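**Ticket: Kitchen table, round, orange top. Sticky patch and wobble**
Opened by: Latifa Shehata
Assigned to: Relu Dumitrescu
Site: Garkville, staff kitchen
Status: open, waiting on part

Packets stick to the tabletop when they're left out for a while, and the table rocks if you lean on it.
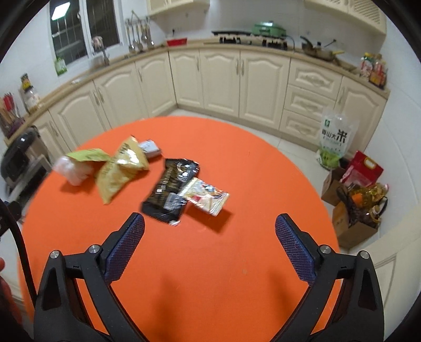

The sticking is worst on the side near the door. Last week a bag of rice left some of its printing behind when I picked it up. The rocking started in June, after the floor was redone.

**Relu, Sunday, August 2, 2026**
Cleared the table and washed the top with dish soap and warm water. Still tacky by the door. Asked what it normally gets cleaned with. Latifa says Pulla spray, straight from the bottle, not rinsed.

Wiped the patch 3 times with plain water and a fresh cloth each time. Tackiness mostly gone. Did not use the scouring pad.

Checked the feet. One leveling foot is missing its rubber cap and sits lower than the others. Folded cardboard under it for now. Please don't pull it out when mopping.

**Radu Pop**
Can we sand the patch if it comes back?

**Relu**
No. It would dull the finish. Rinse after spraying and see how it goes.

**Latifa**
Rinsed every evening since. Nothing has stuck so far. Still rocks a little with the cardboard in.

**Relu**
Ordered 2 rubber caps from Emel, so there is a spare. Will fit one when they arrive and close the ticket then. Groceries can go back on the table in the meantime.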